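FOR IMMEDIATE RELEASE
January 19, 2026

Virkateo opens its free robot budgeting planner to small buyers

Hi all, Yolandi Mtshali from Virkateo, writing this one myself because our press person is off and I've been itching to talk about it anyway! As of today our equipment planner is open to any shop, lab or school program thinking about buying its first two-handed robot. It used to be for paying clients only. It's a worksheet with 172 line items, and yes, I know that sounds like a lot, but you'll skip plenty of them (nobody leasing needs the resale pages).

We built it with Promurance, who handle equipment cover, after a trial run with 50 buyers that started last July. Most of them came to us with a price for the arms and a blank space where the hands should be.

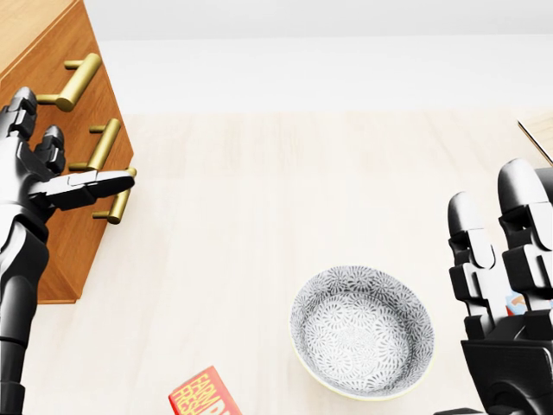
Hands are where budgets go wrong, so they get the longest section. You'll be asked which objects you want handled, how often, and what you'd pay to replace a fingertip or a whole thumb. Please be specific! "Household items" gets you a useless quote. A bar-handled drawer and a round bowl ask for quite different grips, and if your list has both on it, you want to see both tried before you sign anything. The planner has room for simulation hours too, priced apart from hardware, and I'd fill that part in first if I were you. I've watched people order the expensive hands, then find that a simpler pair would have covered their whole list.

There's also a page for the dull costs: spare cables, training days, a sturdy table, the electrician. Fiifi Essien on our team wrote that page and he is very proud of it, so do read it. Our regional partner Motaung will go over finished worksheets by phone, 70 minutes a call, no charge for the first one. 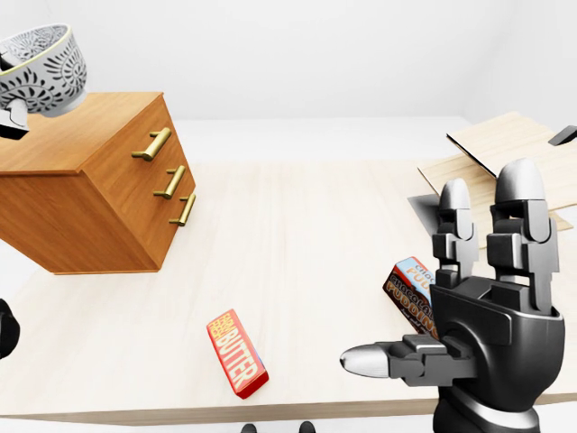
Marietjie Cele, one of the trial buyers, told us she'd have liked the maintenance pages at the front, and that she ended up moving her purchase back a whole quarter once she had filled them in. Her other request was a version she could hand straight to her accountant, and we've added one.

The planner is free through our Rerkden office, and you can ask for it by mail or at the front desk. Printed copies are limited to 1129 in this first run (a paper supply thing, don't ask). For review calls, get in touch with Anju Ahuja, and for press questions just write to me, though I'm slow before lunch.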